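Search the docs
Enter keywords

3/8/21
By Sandro Bellini

Orlow 4 moves the texture loader out of the core library and into its own package, Flernanent. Projects that call the loader directly must add the package to their build file and compile again. Function names are the same as before.
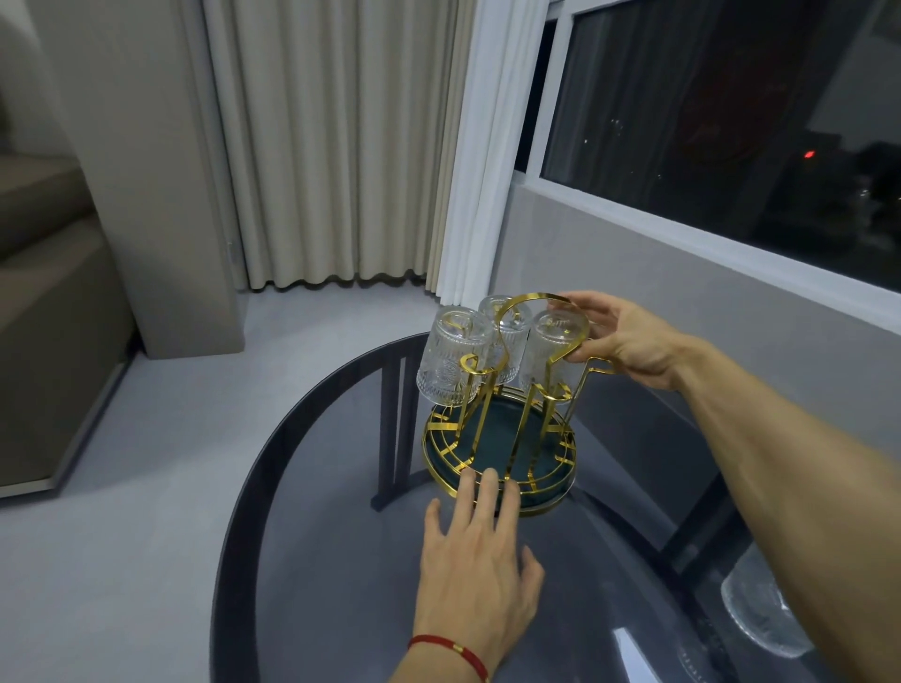
The loader now reads files on a separate thread — the draw loop no longer waits for disk access. The default cache holds 200 textures and can be raised to 2,000 in the settings file. Builds made with Costa need version 3 or later. The old Clasik bridge still compiles but will not receive further fixes.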